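Endano boxed set – is the new transfer worth it?

distov_fan
I received the Endano boxed set in October and I have now watched all of it, so I want to write some thoughts for those who still hesitate. It has 8 discs and I paid 54 dollars with shipping. For this money I expected all the films uncut, but Usia is again the short version, the same one as on the old DVD. The back of the box says only "restored" and does not mention which cut.

mudgwayroad
The short cut is the better film. There, I said it. The long one has that whole wedding section where the hero does not hit anyone for 12 minutes.

distov_fan
I respect this opinion but I can not agree. The wedding is where we learn why the brother leaves. Without it he disappears, and in the harbor fight he comes back as a villain and the viewer must guess the reason. When I first saw the short version I thought I had fallen asleep.

Glenys W
Are the subtitles any better? On the old disc they were terrible, half of the jokes were gone.

distov_fan
Better, yes. They are new and the timing is correct. There are still small mistakes with names – the captain is Pirro in one film and Piro in the next – but I am not a native speaker and I could follow everything without stopping.

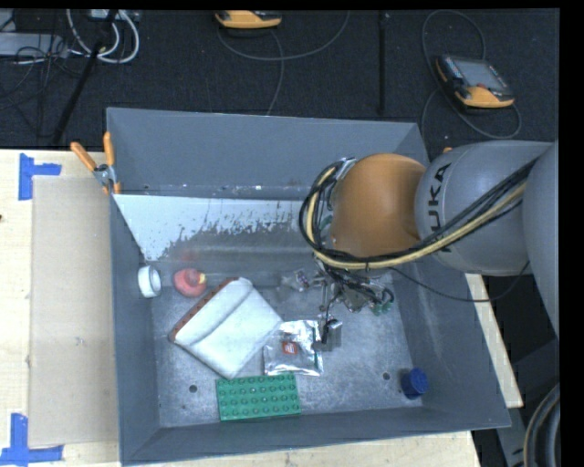
What bothers me more is the sound. In Mudgway the original mono track is missing, and the new mix has added gunshots. They are very loud and they do not match the rest. If you know the stairway chase, you will hear it in the first minute. I lowered the volume and then I could not hear the dialogue.

mudgwayroad
OK, on that one I am with you. The new gunshots are awful. Same pistol sound every time, for every gun.

M. Ashby
My copy has the mono. Go to the audio menu and press down past the commentary, there is a third line that is almost the same color as the background. Took me a week to find.

distov_fan
Thank you Murray, I found it! I take back this part of my complaint. The menu is still badly made.

Glenys W
Who does the commentary?

M. Ashby
Marlene Kohlhase on Mudgway, Fletcher Pirihi on two of the others. Kohlhase is good, she knows the stunt crew and gives credit to the right people. Pirihi mostly tells you what is happening on the screen.

mudgwayroad
Pirihi is fine. He is funny about the car that was supposed to explode.

distov_fan
I stopped his track after the opening titles, maybe I must try again. The booklet is 60 pages, by the way, and the essay about Distov is the best thing I have read on these films. It has a long interview with the fight choreographer.

Glenys W
I think I will wait for a sale and keep my old Usia for now.

M. Ashby
Keep it anyway. The trailers on the old disc were not carried over.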